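Field Mapping

The migration was scheduled for the last two weeks of April, to finish before Radu Pop's last day as director. He had given notice in the fall. The letter to members went out under his name and said that Flerbridge needed a new set of hands. I formatted the letter. It was set in eleven point with one-inch margins and fit on one side.

My job title was data and systems manager. The members database ran on Atik, which had been bought nine years earlier with the first large grant and had not been updated for the last four of those. Atik stored one row per person. The new system stored one row per household and hung the people underneath. Most of the work was deciding which rows belonged together.

There were 2,737 active records. I exported them to a flat file, ran the duplicate check, and made a mapping sheet with three columns: old field, new field, notes. Name, address, email, and phone mapped directly. Gift history mapped after the dates were reformatted. County mapped, although Atik had stored it as a number from 1 to 31 and the key was on an index card taped inside a cabinet door.

The field that did not map was called HX.

HX held a single character. In most records it was blank. In the others it was a 1, a 2, or a lowercase m. The vendor's manual did not list it, so it had been added by hand. I put it on the mapping sheet with the note "purpose unknown, propose to drop" and sent the sheet to Radu for approval, as the project plan required.

He came to my desk with the sheet printed out. He printed everything.

"You can't drop HX," he said.

I asked what it did.

"A one means plain envelope. A two means no envelope. Nothing in the mail at all, ever. The m means the mother knows."

I asked him to repeat the last one so I could enter it correctly.

"The mother knows and the father doesn't," he said. "So you can call before five."

I wrote that down. I asked when the codes had last been checked. He said they had been checked when they were entered, which for most of them was the year of the county ordinance fight in Grerdale, when people signed up at folding tables and then phoned the next morning to ask what exactly would come to the house. He had taken those calls himself. There was no other staff then.

I explained the problem. In the new system, mail preference was set at the household level. If a son had a 2 and his parents had a blank, and all three shared an address, the import would merge them into one household and take the preference of the oldest record. In a case like that, the oldest record was often the parents'. I had found several such households. The parents had given to the food drive that Flerbridge ran with the Toma Street clinic, and had gone on the list that way. The son had come in separately, through the hotline.

"So the letter would go to the house," Radu said.

"One letter, to the household, with everybody's name in the salutation. That's the default."

He pulled over the other chair and sat down.

We looked at the options. The first was to turn off household merging, which the vendor did not support and would not help with if it failed. The second was to move the HX people into a separate list outside the system, which meant a spreadsheet, which meant that someone would have to remember it was there. The third was to go through the flagged records one at a time and set each one up as its own household, with an office address in place of the home address. That was slow. It would also survive a change of staff, and I recommended it for that reason.

"How slow?" he said.

I told him four minutes a record if the codes were still right and longer if they were not. He said he would find out which were still right.

For the rest of that week he stayed after the phones switched over. I read out the record number and he looked at the name. Sometimes he said "still a two" at once. Sometimes he said the person had moved to the coast, or had married and sent a card, and I cleared the code and logged the change with the date and his initials. In some cases he called. He had a standard opening for these calls. He gave his first name only, said he was updating an address book, and asked if it was a good time. If it was not a good time he said he must have the wrong number, apologized, and hung up, and we left the code as it was.

One man kept him on the line for most of an hour. I could hear only Radu's side, which was mainly "yes" and "I remember." Afterward he told me to change the m to blank. I asked for a reason, as the log had a required field for it.

"Father knows," he said.

I entered that.

The new director was due to start on the first of the month. She had run a regional office elsewhere and had sent a list of questions ahead of time, all of them reasonable. Question six was whether the data was clean. I had drafted a reply with the duplicate rate before and after, the share of bounced emails, and the completeness of the gift history. I showed Radu the draft. He read it and asked whether I could add a paragraph on HX. I said I had planned a technical appendix.

"Put it in the front," he said.

I moved it to the front. The definition of the codes took up four lines. He edited the third one. I had written "maternal awareness confirmed, paternal awareness not confirmed." He crossed it out and wrote what he had said at my desk.

We reached the end of the flagged records on a night when the building's heat had already been shut off for the season. He had his coat on. I ran the check query, which should have returned nothing. It returned one row.

The record had been created the week Atik was installed. It was probably the first one entered after the test data. The code was 2. The name on it was Pop, and the first name was Radu, and the mailing address was a house in Grerdale that I knew was not where he lived.

I had missed it because staff records were filtered out of the working list. I told him so. I said it was an error in how I had written the filter, and that I would check whether it had hidden any others. It had not.

He leaned in to read the screen.

"That's my parents' place," he said. "I put myself in to see if the form worked."

I asked whether the code was still right.

He took some time over it. The cursor was in the field. I did not have anything else to do until he answered, so I checked the filter again. It was still correct.

"My father's dead," he said. "My mother gets the newspaper. She reads the whole newspaper. I was on the front of it, the day of the vote." He took off his glasses and cleaned them on the end of his scarf. "She's never said."

I told him there was no code for that.

"No," he said.

The options were the same as for the other records. I could keep the 2, set him up as his own household, and put the office address in. I could clear the field, in which case the member newsletter would go to the house in Grerdale on the usual schedule, and the next issue was the one with his farewell in it and his photograph on page one. Or I could delete the record as test data, which was also accurate. I listed these. I said that the import was set to run at six in the morning and that the choice could be changed later by anyone with edit rights, although he would no longer be one of them.

"What do you put for the reason," he said, "if I clear it?"

"Whatever you tell me. It's a text field."

He put his glasses back on. Then he picked up the desk phone, looked at the clock, which said twenty past eight, and dialed a number without looking it up. I saved my work and went down the hall to make sure the printer was off.

When I came back he had gone. The field was blank. In the log, on the last line, he had typed his initials and the date, and under reason he had typed: called, good time.

The import ran at six and finished with no errors.
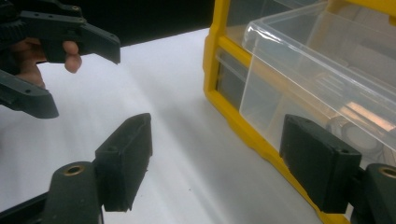 Notes on this story

"Field Mapping" is the second of two linked stories set in the Flerbridge office. The first covers the ordinance fight and the year of the folding tables. They can be read in either order.

Reprint requests should go to the fiction desk and should state the title of the story, the intended use, and the expected print run.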